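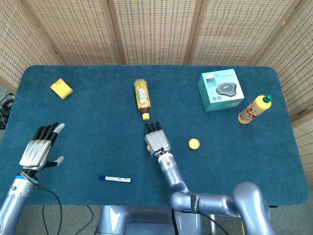 Can Litix stop my shop selling a rival's kit?

I run a small repair and parts shop in Fornstead. Litix supply most of what I sell, and in June they sent new terms: I lose my discount if I stock anything from Flarken. Their rep says it's "standard across the trade". I doubt that. Is it even legal?

Maham Baloch

Depends how big they are. Exclusive deals are common and mostly fine when the supplier is small. If Litix have most of the market near you it's a different matter, but you'd have to show that, and a rep's chatter isn't evidence. Get the terms in writing and read the bit on ending the contract. I wouldn't hold my breath for the regulator, they get plenty of these and one shop losing £1162 a year won't shift them. A trade solicitor will probably look it over for £200.

partsbin_9

Same thing with Maddocks a few years back. I ignored it and nothing happened.

Hallgate Spares

"Nothing happened" to you, maybe. Did you keep the discount or did they just not notice? I'd still ask Litix which clause they're relying on before signing anything.

partsbin_9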